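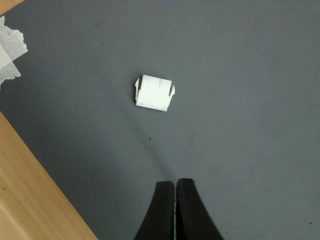
Boîtier de connecteur en plastique blanc, sur un tapis gris foncé.

Visite chez Okoro, mouleur de petites pièces plastiques à Breltville

Le groupe s'était donné rendez-vous à 8 h 30 devant le portail. L'entreprise Okoro ouvre ses ateliers deux fois par an, en avril et à l'automne, et les places partent vite. Elle fabrique des boîtiers de connecteurs, des capuchons, des clips et des passe-fils pour l'électroménager et l'éclairage. Le site emploie 74 personnes et tourne en deux équipes.

Accueil par Nneka Yusuf, responsable de la production, qui nous a remis des blouses, des bouchons d'oreilles et des surchaussures. Un café, un plan du bâtiment, puis les consignes : ne rien ramasser par terre, rester entre les lignes jaunes, téléphone autorisé sauf à l'atelier des moules.

La visite commence par la matière. Les granulés arrivent en sacs de 25 kg ou en octabins, ces grands cartons à huit pans que l'on vide par aspiration. Le polyamide prend l'humidité de l'air et doit passer plusieurs heures en étuve avant d'être injecté. S'il est mal séché, la pièce sort avec des traînées argentées en surface et casse au clipsage. On nous a fait plier deux languettes, une bonne et une mauvaise. La mauvaise a cédé au premier essai.

Vient ensuite le hall des presses. Il y fait chaud, même en avril, et il faut parler fort. Les machines les plus petites ont une force de fermeture de 50 tonnes et suffisent pour la plupart des boîtiers. Le moule se ferme, la matière entre, on attend le refroidissement, le moule s'ouvre et les pièces tombent avec leur carotte. Les carottes de certaines références sont broyées et remises dans le circuit. Pour les pièces qui touchent au courant, Okoro n'utilise que de la matière vierge. Un visiteur a demandé pourquoi tant de boîtiers restaient blancs. Réponse : c'est la teinte naturelle de la matière, et le client ne paie pas de colorant.

L'atelier des moules est la partie que j'ai préférée. Quatre ajusteurs y travaillent, au calme, derrière une porte vitrée. Chukwuemeka Ojo y est entré comme apprenti et forme maintenant les nouveaux. Il nous a montré une empreinte ouverte en deux, avec les broches qui forment les logements des contacts. Une broche tordue, et le contact n'entre plus, ou bien il ressort quand on tire sur le fil. Le rayonnage porte 123 moules, chacun avec sa fiche, son nombre de cycles et la date du dernier nettoyage. Les plus anciens ne servent presque plus, mais Okoro les garde pour les pièces de rechange.
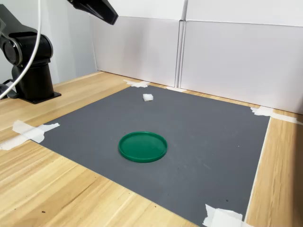 Photo : N. Yusuf / Okoro, Breltville

Le contrôle occupe une salle à part, climatisée. On y mesure la largeur des logements et l'effort de verrouillage, avec un prélèvement par presse toutes les deux heures. Les défauts les plus courants sont les bavures, les manques de matière et les retassures, ces petits creux qui apparaissent là où la paroi est trop épaisse. Des pièces refusées étaient rangées par défaut dans un classeur à casiers, et on pouvait les prendre en main.

Nous avons fini par l'expédition, puis par une salle où deux fournisseurs présentaient leur gamme : Treston pour les colorants et Primel pour les étuves. Peu de monde devant les tables – il était déjà midi. La discussion a surtout porté sur le prix du polyamide et sur la difficulté de recruter des régleurs. Nneka Yusuf a indiqué que trois postes étaient ouverts et que la formation se faisait sur place, en huit mois.

Quelques points pratiques pour ceux qui voudraient s'inscrire à l'automne. La visite dure trois heures, debout, avec un escalier métallique. Les chaussures fermées sont obligatoires. Le parking visiteurs est petit, mieux vaut se garer derrière la gare et finir à pied. Les enfants sont admis à partir de 12 ans. L'inscription se fait par téléphone, auprès de l'accueil, le matin seulement.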